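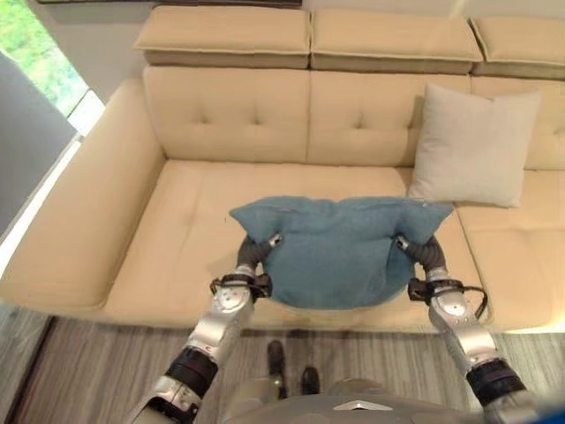

Most arguments about teaching robots by demonstration concern the number of demonstrations. I think the more useful argument concerns which ones get thrown away. A pillow is a good object for making the point. Held between two curved gripper fingers, one pressing from each side, a teal pillow sags in the middle and its upper corners stick out past the grip points. The shape belongs to the grip as much as to the pillow. Move either finger down a short distance and the corners fold differently, the belly moves, and the arms are holding what is, for the purposes of a learned policy, another object.

A rigid box does not do this. With a box, the operator can be sloppy in the approach and still arrive at one of a few grasps that mean the same thing. With a pillow, sloppiness in the approach is carried into everything that follows, including the placement. The demonstration records all of it: the commanded joint positions, the camera view, the gripper state. It does not record which parts the operator meant.

## Intent is missing from the log

I have spent enough time on the operator side to distrust the phrase "expert demonstration." Under remote control, a person makes small corrections constantly. Some respond to the object. Others respond to video delay, to a stiff wrist on the leader arm, or to a grip the operator no longer likes. A policy trained on the recording has no means of separating these. It learns the hesitation along with the lift.

The common answer is volume. Collect enough episodes and the accidental motions average out. That holds when the accidents are random. They are frequently systematic. If every operator works with the same delay, every operator pauses at the same point, and the pause becomes part of the task.

On the Ikumano project we had 784 episodes of a cushion-placing task from one group of operators. Rizal Halim went through them by hand and removed every episode in which the pillow was regrasped without having slipped. The remaining set trained a policy that regrasped less and finished sooner. We did not collect anything new. The work was dull, took 17 working days, and was worth more than another month of collection would have been.

## Against smooth demonstrations only

The opposite error is to keep only the clean episodes. A team at Risstead did this with a set of 2975, filtering for short duration and low jerk, and got a policy that looked excellent until a pillow landed crooked. It had never seen a crooked pillow, so it released and withdrew.

Recovery has to be demonstrated. The operator should be told to start from bad states: one corner trapped under the other arm, the pillow face down on the seat, one finger holding fabric and the other holding nothing. These episodes are slow and look poor in a review meeting. They should be labeled as recoveries when they are recorded, while the operator still knows what went wrong. Labeling them afterward from video is guesswork.

## Hand guiding and remote control

There is a recurring preference for hand guiding, where a person holds the arm and moves it through the motion. The operator feels the contact directly, and for a soft object that matters a great deal. Squeezing through a remote interface with no force feedback leads people to overclose. I have watched new operators on a Liltard rig compress a pillow far more than the lift required, simply to be sure they had it.

Two arms spoil the case for hand guiding. A single person guiding both wrists across a deep sofa seat is leaning over the robot, blocking the cameras, and pulling the arms out of step. Two people are worse. For two-arm handling of soft goods I would take remote control with even crude force feedback. The feedback built into the Yüksel leader arms is crude, and it is enough to stop most of the crushing.

## What I would require

Each episode should carry a short operator note, entered within a minute of the end. One line is sufficient: "regrasped, left finger low," or "paused for video." Search those lines before training. Hold back 20 percent of the recoveries for evaluation and train on the other 80. Report success on them separately from success on the ordinary starts.

Published results rarely make this split. A single success rate over tidy initial conditions says little about a machine that has to set down something whose shape depends on where it was pinched. Until the split is routine, I would read any headline figure for soft objects as a measurement of how carefully the starting position was arranged.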